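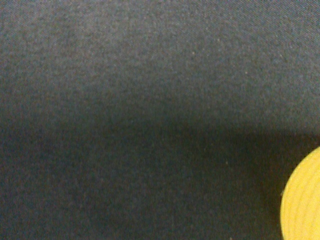

Dark grey fabric surface with a fine, matte texture.

15 Feb 2022

Celel releases Kornel 5, adding snapshot verification and offline restore

Celel has released version 5 of Kornel, its file versioning and recovery software for small offices. The release changes how snapshots are stored, adds a scheduled verification pass and allows a restore to be run without a connection to the licence server.

Earlier versions of Kornel kept one index for the whole archive. If the index was damaged, it had to be rebuilt from the stored data before any file could be recovered. Version 5 writes a separate index with each snapshot and keeps 2 copies of it in different parts of the archive. Existing archives are converted the first time the new version opens them. The conversion can be paused, and snapshots that have not yet been converted remain readable.

Verification reads back stored blocks and compares them with the checksums recorded when they were written. Administrators can set the share of the archive to be checked on each pass. Blocks that fail are listed in the log by file name and snapshot date, and are copied again at the next backup if the source file has not changed.

"Customers asked us how they could check an archive without restoring all of it," said Kazimiera Sobczak, product manager at Celel. "The verification pass answers that. It runs at low priority and stops when a backup is due to start."

Offline restore uses a recovery key exported from the console. The key is valid for 36 days and can be renewed at any time while the machine is connected. Celel recommends storing it on removable media, away from the computer it protects.

The release was tested from November by customers of Nenonden, which resells Kornel to accounting and dental practices. Changes made during testing include clearer error messages for full drives and a fix for file paths containing accented characters.

Kornel 5 is a free upgrade for holders of a current licence. Version 4 will receive security fixes only. The Zawadzka command-line client has been updated to read the new archive format and is included in the installer.

Release notes and upgrade instructions are available from the Celel support centre.

Media contact: Kazimiera Sobczak, Celel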